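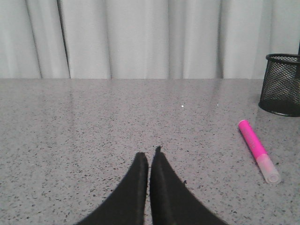 Pustard arm: gripper trouble FAQ

Last updated in February by Līga Raudsepp

Why did my arm stop with error 731?
That's the finger stall code. The fingers were told to move, they didn't get there, and the controller gave up. Mine threw it with the fingers almost shut and nothing between them, which had me hunting for a jam for a whole evening (there wasn't one!).

So what was it?
A worn pad. The edge had frayed and a thread got into the left slide. I picked it out with tweezers and ran 30 open-close cycles, no code.

Can I just clear the code and carry on?
Please don't. I did, twice, and the second time the fingers snapped open and threw a marker across the room. Hit the stop button, cut the power, then look.

Can I pull the fingers apart by hand?
Only with the power off, and gently. If they won't budge, leave them alone and write to me.

Which pads should I buy?
I've used Cruzado and Sasico. Both fit, but the Sasico ones shed less. I swap them every 1000 cycles now.

Does it happen on the Brornano controller too?
Yep, same fault, but it shows up as 497 over there.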